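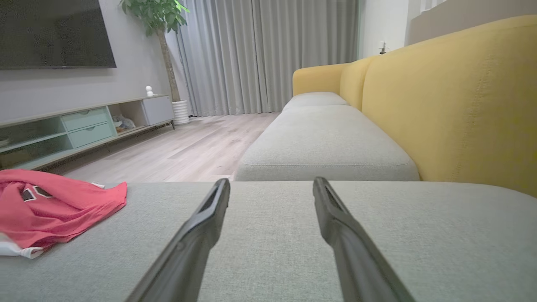 Changes to the Kemppainen bus service, and what they mean for this household

Readers of this page will be aware that the Plodon to Grunumville bus has been under review since April. The outcome has now been published, and I wish to set out my position on it.

The hourly service will remain until 2029. After that date the route will no longer pass through Clilska, and passengers from the village will be asked to walk to the main road. The walk takes me 25 minutes with shopping. The notice at the shelter describes it as short.

I have used the service for 11 years and have few complaints. The drivers are courteous and the morning departure is generally on time – the evening one less so. My objection concerns the winter months, when the lane is unlit and the verge floods near the chapel.

I have written to Kemppainen requesting that two journeys a day continue to serve the village. A reply was received within the week, thanking me for my interest. It did not address the lane.

A petition is available at the post office in Clilska and carried 60 signatures when I added mine. Residents of Plodon may also sign. The pen provided is unreliable and it is advisable to bring one.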